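Gemma Bramwell
@gemmabramwell · 20/10/2019

OK so I've finally started the big sort-out of the craft room and I'm posting as I go, otherwise I'll sit on the floor reading old magazines until tea. Thread!
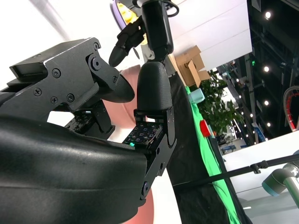 The rule is one cardboard box open at a time. Last January I had every box in the house going at once and ended up with Christmas ribbon in with the tax stuff. Never again.

Box number one is the "I'll definitely use this" box. Reader, I have not used it. Half a doll's house kit, felt offcuts in every colour except the ones I need, and a tin of buttons from Nina's old cardigans (keeping those, don't argue).

A few people asking how I decide what goes. If I'd have to look up what it's for, it goes. If I'd forgotten I owned it but squealed a bit when I saw it, it stays. Very scientific.

Marwa Benjelloun has just messaged to say squealing isn't a system. Marwa keeps her wrapping paper in date order so I'm not taking feedback at this time.

Found the receipt for the Flirnlow shelves I swore I'd put up before winter. $160! They're still flat in the hall behind the coats. I've now said it publicly so I suppose they have to go up.

Small tip if you're doing this too: fold the flaps of the box right out before you start filling it. I used to leave them half up and they'd flop back in on my hand every single time. Drove me mental.

Second tip, write on the side of the box and not the top. Once they're stacked you can't see the tops, and then you're up a stepladder lifting things off other things to find the glue sticks. Ask me how I know.

Cup of tea and a Batoro biscuit (the ginger ones, they've changed the packet and I don't care for it).

Right, back in. Next job is the bright stuff, all the pinks and yellows and purples I bought when I thought I was going to run kids' birthday workshops. We did 3 of them and I was finding glitter in my socks for a year. Lovely kids though!

Most of it's going to the playgroup down the road. They've said yes to anything colourful as long as it wipes clean, which rules out the felt, sorry felt.

Does anyone want a Drokex label maker? Works fine, eats batteries, prints everything slightly on a slant. Free if you pick it up, and I'll chuck in 7 rolls of tape because I panic-bought them when the shop was closing down.

Label maker's gone, thanks Marwa. She says the slant will bother her but she'll "work on it".

Been at it for almost 20 minutes since the biscuit and I've mostly been untangling bias binding. Why do I own this much bias binding? I don't even sew curves if I can help it.

Plain white walls in there are staying, by the way. I did get paint samples but every one of them made the room feel smaller, and I like being able to pin things up without clashing.

Stopping for now. Playgroup pile is by the front door, the buttons are back on the shelf, and I'll do the paper drawers tomorrow if my knees allow. If anyone's got a good way of storing big sheets of card so they don't curl, please send it my way.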